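Foltano Household Sorting Terms
Data card, release 3

Summary

Foltano is a glossary of the words people use at home when they decide what to keep, store, give away or throw out. It holds 415 entries in American English, each with a short definition, a usage note and a sample sentence. The glossary is maintained by the Zevier language group and is issued as a single text file.

Sources

Entries were drawn from municipal recycling leaflets, letters to the Parkik housing newsletter and written questionnaires returned by residents. Personal names and street addresses were removed before editing. Sample sentences were rewritten by the editors where the original could identify a household.
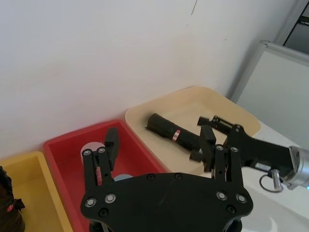 Anderson Macedo wrote in July that "bin" and "tub" should not share an entry, as his family uses the first for waste and the second for storage. The editors agreed, and the two words have been separate since release 2.

Fields

term — the headword, in lower case
sense — a definition of no more than 97 characters
region — left blank where use is general
note — optional remarks on tone or age of the word

Known limits

Rural usage is thinly covered. Only 4 entries concern farm waste, and none has been reviewed by a second editor. Brand names used as common nouns were left out of this release.

Maintenance

Corrections should be sent to the Queiroz desk with the headword and the proposed wording. Changes are listed in the file CHANGES.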